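Piscombe Robotics Laboratory
29 May 2020

1/ We are pleased to share a result from the Hirevetti project, our study of how two robot arms can learn to clean a marked surface together. The short version: a robot learns to wipe better when it is taught to look for what is left over.
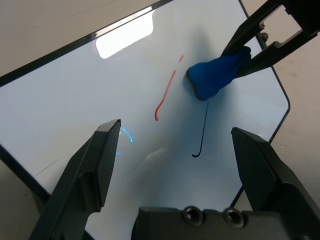

2/ Wiping a whiteboard is a useful test for learning methods. The task is easy to state, the materials are cheap, and the outcome can be scored by looking at the board. It is also harder than it seems. The arm has to keep steady pressure on a soft pad, follow marks of any shape, and know when to stop.

3/ In our setup, one arm holds a blue cloth eraser against the board. A second arm has a small camera near its gripper and can look at the same area from close range. Both arms are controlled by a single learned policy, which takes in camera views and joint positions and puts out motion for both sides.

4/ The training data are demonstrations. Operators guided the two arms by hand controllers through 2000 wiping episodes. Marker color, stroke shape and board angle were varied on purpose. Straight lines, curves and hooked strokes were all included, in red and in black.

5/ Our first policy was trained by plain imitation. It did well on the first pass and poorly after that. The arm would make the broad motions an operator makes, lift the pad, and end the episode with short pieces of line still on the board.

6/ The reason became clear when we went back through the demonstrations. Most of the recorded time is spent on large strokes. Touching up a small leftover takes a moment, so the policy saw very few examples of it. It had learned the shape of the motion and very little about the goal.

7/ The method we report, which we call Castaño, adds one thing. After each pass, the camera arm takes a close view and a small network marks every area where ink remains. That map is given to the policy as an extra input before it chooses the next stroke.

8/ The residue network was trained on 1053 close views labeled by hand. Labelers were asked to separate three cases: ink, glare, and permanent damage such as scratches. The last two matter a great deal. A thin dark scratch can look like a faint marker line, and no amount of wiping will remove it.

9/ Glare was the more stubborn problem. Overhead lights leave a bright patch on a glossy board, and any ink inside that patch can vanish from view. We did not change the room lighting. Instead, the camera arm moves slightly and looks again before an area is called clean.

10/ For evaluation we ran 200 trials with each policy, using stroke patterns that did not appear in training. A trial counted as a success only if a person who did not know which policy had been used found no visible ink on the board.

11/ Castaño finished more boards than plain imitation on every stroke type we tested. The gain was largest on strokes with a tight hook at the end, where the first policy often lifted too soon. On single straight lines the two were close, and we make no strong claim there.

12/ The added looking has a cost. Trials took longer, and much of the extra time went to repeated views of areas that were already clean. A better rule for when to look is an open question for us.

13/ We also want to be plain about the limits. All results come from 6 boards of similar size. We tested one kind of eraser pad. A pad that has taken up a lot of ink can smear it, and the current method treats a smear as more residue and keeps wiping — in a few trials, until the time limit.

14/ The next phase will move to a second test site at Rornow, with other surfaces and a fresh set of operators. Work there is planned to begin in July, subject to access rules for shared laboratory space.

15/ The labeled views, the labeling guide and the full list of trial outcomes, failures included, will be released with the written report. Groups working on wiping, polishing or other contact tasks are welcome to reply to this thread with questions about the protocol.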